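Home | Current issue | Past issues | Project notes | Contact

Project notes: demonstration gathering at Holroyd
Reading time: 4 minutes

The Holroyd work has moved from trial sessions to regular collection. This note covers how demonstrations are being recorded for the Kalutetti policy, what is rejected and why, and what has changed in the procedure since the October issue.

Kalutetti is trained by imitation. An operator holds the gripper tool, carries out a short manipulation task, and the tool logs its own wrist view, pose and jaw opening for the duration. No arm is involved at this stage. The operator moves as the arm will later be asked to move, within its reach and at a speed it can match, and the policy learns the mapping from view to motion. The advantage over teleoperation is throughput. The cost is that a person's wrist will happily do things a six-axis arm will not, and those episodes have to be found and removed.

At the close of the last block the set stood at 237 recorded episodes, of which 185 passed review. Each block is 30 episodes, followed by a break and a calibration check. Earlier in the year we ran longer blocks and saw a drift in style: approach angles flattened, pauses before grasping disappeared, and the late episodes no longer resembled the early ones. Shorter blocks have largely removed this.

Rejections fall under four headings. The most common is loss of tracking, usually when the tool is swung quickly past a blank wall and the pose estimate has too few features to hold on to. The second is reach, where the recorded path passes outside the arm's envelope or near a singularity. The third is timing, in which the jaw signal and the video are offset by more than two frames. The last is operator error, a broad category that includes dropped objects, a sleeve across the lens and starting the recording after the hand is already in motion.

Dropped objects deserve a separate remark. A drop followed by a clean recovery is kept and tagged, as the policy needs examples of returning to a missed grasp. A drop followed by the operator reaching in with the free hand is discarded. Operators should keep the free hand behind their back or in a pocket until the recording has stopped.

Scene variety has been the main topic of discussion with the Grestard group, who maintain the training side. Their position is that background variation matters more than additional repetitions of the same layout. A policy trained against one bare bench learned to locate the tray partly from the edge of the bench, and its performance fell off when the bench was turned. We have therefore stopped clearing the surroundings before each session. Ornaments, bags, glassware and flowers are left on the work surface, and they are rearranged between blocks. Ceiling lights remain on as found. Operators are asked to change their standing position every five episodes, which varies what lies beyond the table as well as what is on it.

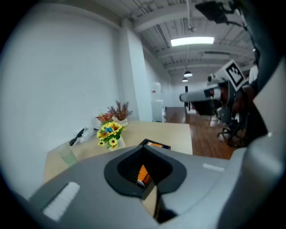

Object colour is being handled separately. Bright items are easy to segment by eye during review, and there is a temptation to use them for everything. The review sheet now records the colour class of the handled object, and no class may exceed a third of a session. Transparent objects are a known weakness and are scheduled for their own sessions once the exposure settings are locked.

Three changes to the procedure apply from this issue.

1. The calibration check is run before the first block as well as after each one. A failed check voids the block preceding it.

2. The start pose is held still for two full seconds before motion begins. Review software uses this interval to zero the pose estimate, and shorter holds have been the source of most of the slow drift reported from Irkton.

3. Episode notes are entered at the time of recording. Notes entered at the end of the day have not been reliable enough to use.

Irkton will take over part of the collection once its second tool has been calibrated against ours. The two tools differ slightly in finger stiffness, and the first 20 episodes from the Irkton unit will be held out of training and used only for comparison. If jaw opening at contact agrees within tolerance, the sets will be merged. If it does not, Grestard has asked for a per-tool offset in the metadata, which the current file format can carry without modification.

Storage is adequate for the present rate. Raw video is kept until an episode has been reviewed twice, after which only the compressed stream and the pose log are retained. Anyone wanting raw footage for another purpose should request it before the second review.

The first evaluation on the arm will use the tray task alone: pick from the tray, lift clear, place at the marked point on the bench. Success will be judged on placement and on whether the object was released without being dragged. Results will be reported by start position, as an overall rate would hide the failures we expect at the far left of the workspace, where coverage is still thin. Operators with spare time in a session should favour start positions on that side.

The revised review sheet and the calibration instructions are in the shared project folder under Holroyd.

Contact the project notes editor through the newsletter office | © Kalutetti project | Back to top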